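Nirelwood updates shape board sets for the toy library

The Nirelwood toy library has replaced the shape boards in its early-learning collection. The new sets, ordered through Dondeck, went onto the shelves in June and can be borrowed for 15 days at a time.

Each set consists of a thick foam board with shaped holes and a bag of matching solid pieces. Boards come in 3 colors. The previous sets were thinner, and pieces tended to tip over once a child let go of them.

"The depth of the hole matters more than the color," said Deolinda Macedo, who manages the collection. "A round piece needs enough foam around it to stay upright." Macedo tested samples from two suppliers before placing the order. The total cost was $1,139, including spare pieces.
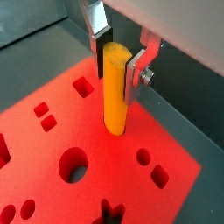
Spare pieces are kept at the front desk and are replaced free of charge – a lost board is billed at cost. Borrowers are asked to wipe the foam with a damp cloth and let it dry flat before returning it. Solvent cleaners should not be used.

Lucimara Dantas will run a short session on the sets for parents and preschool staff at the Grellmont branch at 2 p.m. on the first day of the summer program. Registration is at either desk.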